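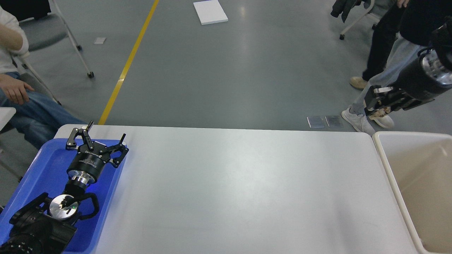
Workplace Lighting and Visual Ergonomics
Lecture 5: Reflectance, luminance and contrast at the work surface
Notes prepared by Piyumi Sheikh

Read before the Thursday tutorial. Bring a calculator and the photometric data sheet for the Inden luminaire. The glare tables are covered in Lecture 6 and are not needed yet.

5.1 Quantities

Illuminance (E, in lux) is the luminous flux arriving at a surface per unit area. Luminance (L, in candelas per square metre) describes the light leaving a surface in a given direction. A lux meter laid on a bench reads the first. The eye responds to the second. Most complaints about a "dim" room that meets its design illuminance come from confusing the two.

For a perfectly matte (Lambertian) surface of reflectance R:

L = E × R / π

At E = 2,000 lx and R = 0.80, L = 509 cd/m². With R = 0.30 at the same illuminance, L = 191 cd/m². The ratio of the two luminances is 2.67, and it does not change when the lights are dimmed, provided both surfaces are matte and receive the same illuminance.

5.2 Diffuse and specular components

Few real finishes are Lambertian. Paint, laminate and sealed timber all have a specular component, which grows as the viewing angle approaches grazing. A bench finish that behaves well when viewed from above may produce a veiling reflection for someone seated at the far side of the room.

Gloss is specified separately from colour. Two whites with the same diffuse reflectance can differ widely in gloss, and the data sheet should be checked for both values.
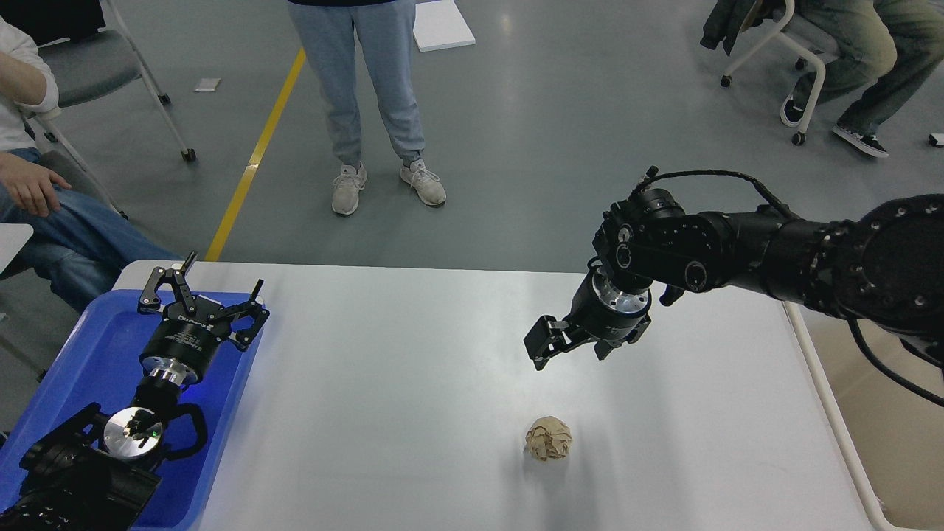

Veiling reflections reduce contrast by adding luminance to both the task and its background. If the added luminance is Lv, the contrast becomes:

C = (Lb − Lt) / (Lb + Lv)

where Lb is the background luminance and Lt the task luminance. The numerator is unaffected. Increasing the output of the offending luminaire increases Lv along with Lb and Lt, so contrast does not recover. The remedy is geometric: move the luminaire, move the viewer, or change the finish.

5.3 Luminance balance

The usual design approach is to grade luminance outward from the task. The task should be the brightest area, the immediate surround somewhat darker, and the general field darker again. A very light bench with small dark components reverses the first of these steps. The designer then has to choose between good silhouette contrast and comfortable adaptation. For short tasks silhouette contrast generally wins. For work lasting a full shift, a mid-tone mat under the task is preferable.

Floors are often neglected. A low-reflectance floor reduces the interreflected component on the underside of objects and on lower walls, and it lowers the utilisation factor for the room as a whole.

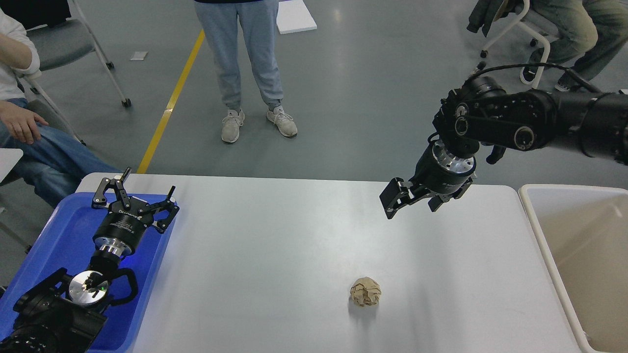 5.4 Worked example: lumen method

The Simano workshop requires a maintained illuminance of 2,000 lx over an inspection area of 12 m². The Inden luminaire emits 4,000 lm. The utilisation factor is 0.60 and the maintenance factor 0.80.

N = (E × A) / (F × UF × MF)
N = (2,000 × 12) / (4,000 × 0.60 × 0.80)
N = 12.5

Round up to 13 luminaires. At an efficacy of 110 lm/W each draws 36.4 W, giving an installed load of 473 W. Confirm the spacing-to-height ratio before fixing the layout, as 13 does not divide into a regular grid and 14 may be the practical choice.

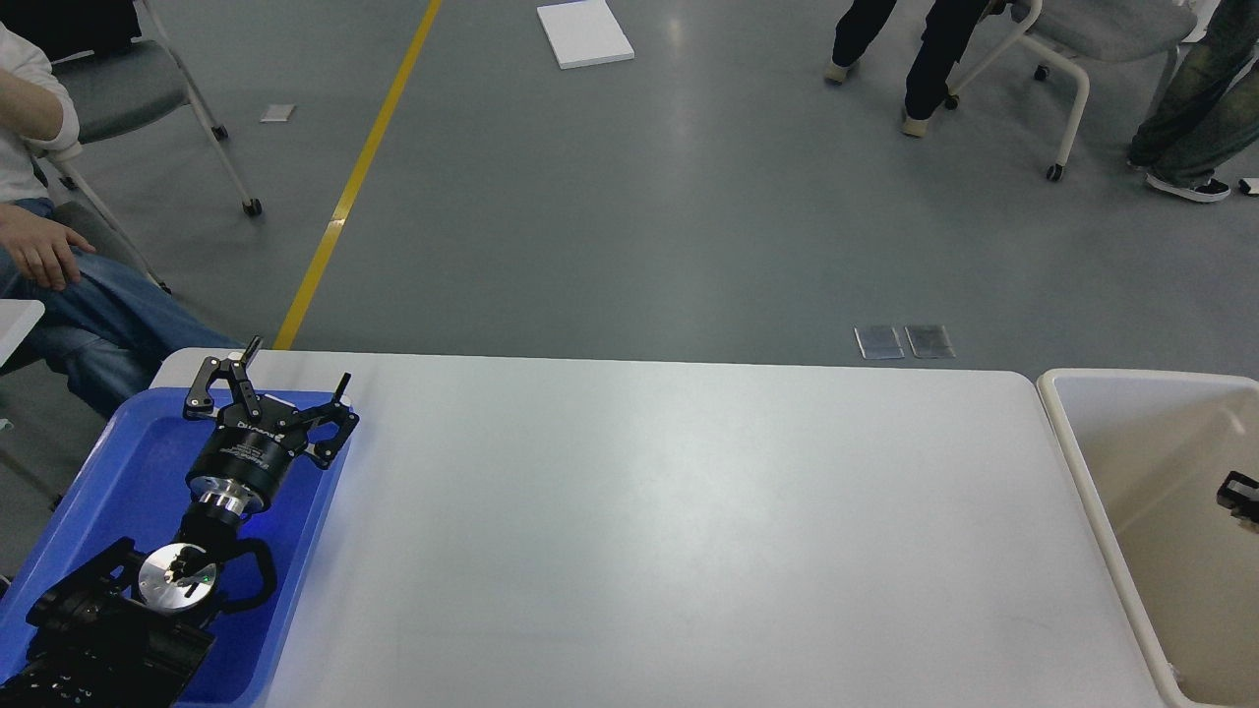 Figure 5.1. White table with blue tray (left) and cream-coloured bin (right).

5.5 Tutorial problems

1. Repeat the worked example with UF = 0.48, representing darker walls. State the change in installed load.

2. A matte grey mat of R = 0.45 is laid on the bench in 5.4. Calculate its luminance at the maintained illuminance.

3. Using the contrast expression in 5.2, take Lb = 509 and Lt = 191. Find C for Lv = 0 and for Lv = 200.

4. Sketch the positions of luminaire, task and eye that produce a veiling reflection on a horizontal surface. Mark the angles of incidence and reflection.

Show units at every line. The Romemar and Xenos case studies will be handed out in October with the assignment sheet.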